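# Kapitel 4: Flächen und Oberflächen im Raum

Wer einen Raum plant, entscheidet meist zuerst über Wände und Böden. Die waagerechten Flächen in Arbeitshöhe kommen spät an die Reihe, obwohl der Blick im Sitzen am häufigsten auf sie fällt. In diesem Kapitel geht es um ihre Form, ihren Farbton und ihr Verhalten im Licht.

Quadratische Platten haben keine Hauptrichtung. Man kann von allen Seiten an sie herantreten, und sie lassen sich in beide Richtungen aneinanderreihen. In den Übungen zum Lesesaal Trumham rechnen wir mit einem Raster von 200 cm.
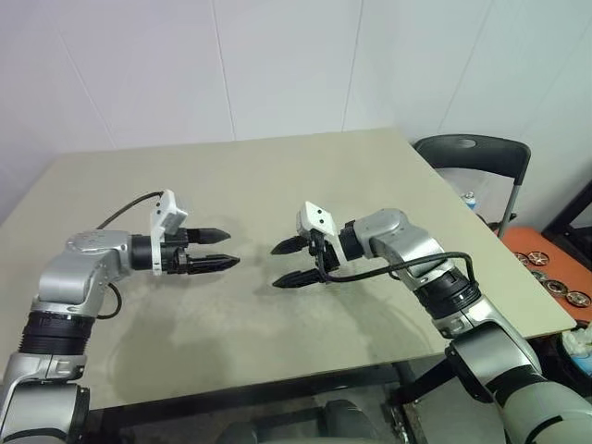
*Abb. 4.1: Quadratische Tischplatte in Beige*

Der Farbton einer Platte ist keine feste Größe. Ein helles Beige kann neben einer gelblichen Wand grau wirken, unter Glühlicht dagegen fast cremefarben. Muster beurteilt man deshalb am Einbauort — und zwar zu 2 verschiedenen Tageszeiten. Auch der Abstand spielt eine Rolle: Aus der Nähe fallen Körnung und Glanz stärker auf als der Ton selbst. 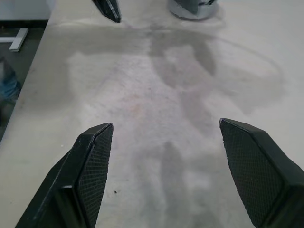 *Abb. 4.2: Dunkle Greiferfinger vor hellgrauer Tischfläche*

Dunkle Gegenstände heben sich von hellem Grund deutlich ab. Bei starkem Kontrast ermüdet das Auge jedoch schneller. Für Schreibplätze empfiehlt sich ein mittlerer Wert, matt und ohne Muster.

## 4.1 Reflexionsgrad

Der Reflexionsgrad gibt an, welcher Anteil des auftreffenden Lichts zurückgeworfen wird.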